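Who Gets the Water Under the Ground?

Under the town of Gomitz there is a great deal of water, and you could live there all your life without seeing it. It isn't in a cave with a boat. It sits in the tiny gaps between bits of sand and gravel, and it's called groundwater.
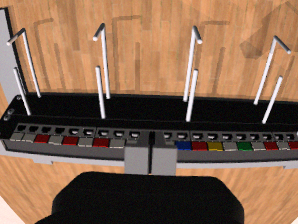 Page last changed: January 6, 2026

Gomitz has 2436 people, and all of them drink from wells. So do the cows at Plattner Farm, who have never once said thank you.

A well is a hole with a pump. The pump lifts water up, and rain trickles down to replace it. Fine so far. The trouble is that rain is slow. Some of the water under Gomitz took 22 years to get down there, and a pump can have it out before breakfast. 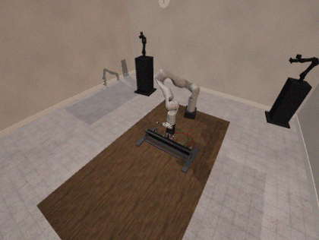 Now suppose every farm wants more water in June, when it's hot and the corn is sulking. Each farmer thinks, "My pump is only one pump." That's true. It is also what the farmer next door is thinking. The water level drops, the old wells run dry, and people have to dig deeper. Digging costs money. The deepest well in the area now goes down 333 feet, and the farm that paid for it is not cheerful about the bill. 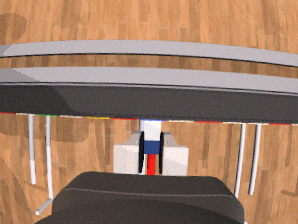
Water gets underground only where there is room for it to slip through. Hard clay blocks it, and so does a parking lot. Sand is much kinder. Think of the narrow floorboards in the picture, with those thin dark seams between them. Spill your juice on boards like that and most of it sits on top looking guilty, but if a seam is open, a little may sneak down. Rock with cracks in it works much the same way, only without anyone yelling for a towel.

So who decides how much each farm can pump? In the Clurkimden valley, a water district does. Every farm has a meter and a limit, and pays extra for going over it.
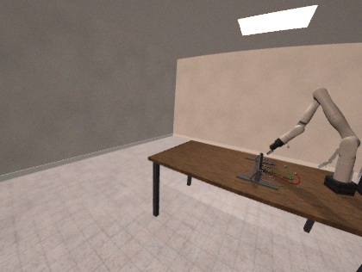

The town of Punelholm tried having no limits at all. Everybody liked that very much until the wells got low. Now Punelholm has meters too, and long meetings about them, with cookies.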